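Unit 4 – Small Parts Storage
Workshop Organisation, course handout
Instructor: Rizwan Karunaratne
Revised November 10, 2020

4.1 Scope

These notes cover the storage of fasteners, terminals, spacers and other small parts at the bench. Bulk stock and long material are dealt with in Unit 5. Students should have finished the labelling exercise from Unit 2 before the practical.

4.2 Cabinet types

Three types are in common use.

Open bins hang from a louvred panel or rail. Access is fast, but dust gets in and light parts are easily knocked out.

Compartment cases have a single hinged lid over fixed or movable dividers. They travel well if the lid presses down on the dividers. If it does not, washers migrate between compartments.

Drawer organisers have a rigid shell and separate sliding drawers. Each drawer can be taken to the job and put back. This is the type used in the practical.

4.3 Drawer size and position

Drawer organisers are often built with drawers of mixed size. Large drawers suit bulky, low-count items such as cable clamps and hose fittings. Small drawers suit screws, crimp terminals and fuses. Where the large drawers are at the top, resist the urge to fill them with heavy steel parts. A top-heavy unit tips when an upper drawer is pulled out, and the risk is greater on a narrow shelf.

Assign drawers by frequency of use first and by part family second. Within a family, run sizes from left to right, smallest first. Leave one drawer empty for parts waiting to be identified. 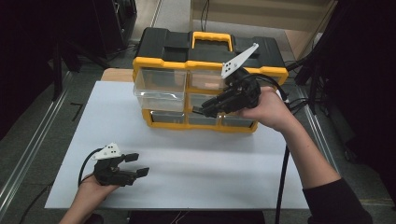

A drawer should be filled to no more than two-thirds of its depth. Past that point parts ride up against the underside of the drawer above and the slide jams. Forcing a jammed drawer usually cracks the front. Lift the drawer slightly, push it back, level the contents with a flat tool and try again.

Clear fronts allow a quick check of contents but do not replace a label. An M3 and an M4 screw look much the same through plastic. Labels go on the drawer front, low and to the left, so that the contents can still be seen.

4.4 Carrying

Some organisers have a top handle. Before lifting, close every drawer fully and check whether the unit has a drawer lock. Many do not. Keep the unit level – drawers slide forward at quite small angles – and set it down before opening a door.

4.5 Stock records

The Kenley store lists 2,631 line items, of which over 20 are duplicates under different names. Record each drawer by cabinet, row and column, counting from the top left. Mercedes Chávez holds the master list and will issue cabinet codes at the practical.

4.6 Practical

Work in pairs. Sort the mixed tray supplied, assign drawers using 4.3, label them and submit a drawer map. Both names go on the map. Hand it in before leaving the room.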